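Setting out a small block stack on a patterned top

Posted 2020-07-26 by Asanka Saha

These notes cover a low stack of small blocks built beside a bamboo steamer basket on a marble-patterned surface. The pieces are light and the veining hides their edges, so sort them before you build.

You will need
Small blocks in a few colours
A few plain wooden blocks
Round steamer basket with buns
Soft cloth

1. Wipe the surface. Grit under a base piece will tilt everything above it.
2. Put the basket toward one side and leave 20 cm clear for building.
3. Lay the coloured pieces flat, spaced well apart. Pink is easy to lose near a wall — keep it in the open.
4. Check the wooden blocks for square ends. Hold each one by its long sides, upright, with the top end free.
5. Set the base pieces first. Orange and green work well together at the bottom.
6. Lower the pink block on top, centre it and let go slowly. Wait 5 seconds before moving anything nearby.

If the stack leans, take it down to the base and start again. Müzeyyen Öztürkmen suggests turning a rocking piece end for end before swapping it out.

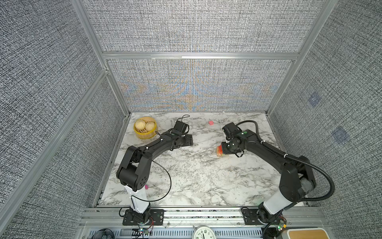
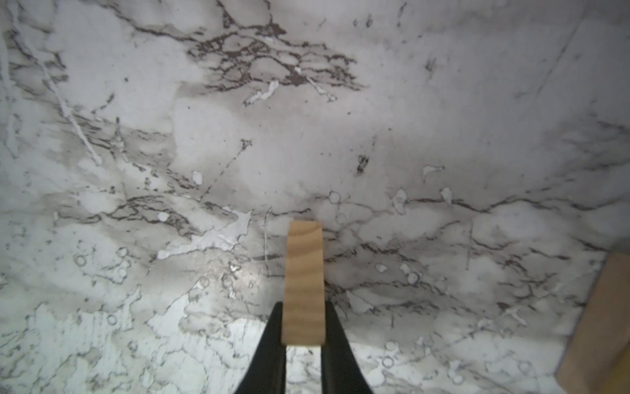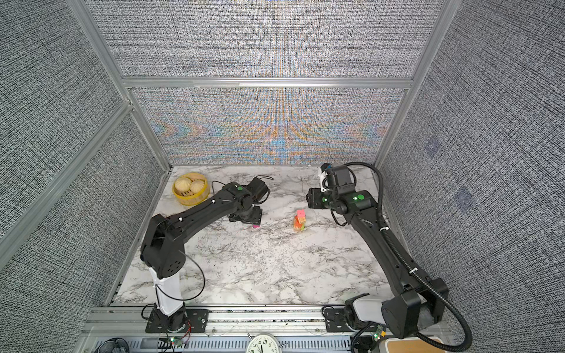
Coloured pieces and steamer basket (first and third); wooden block held upright (second).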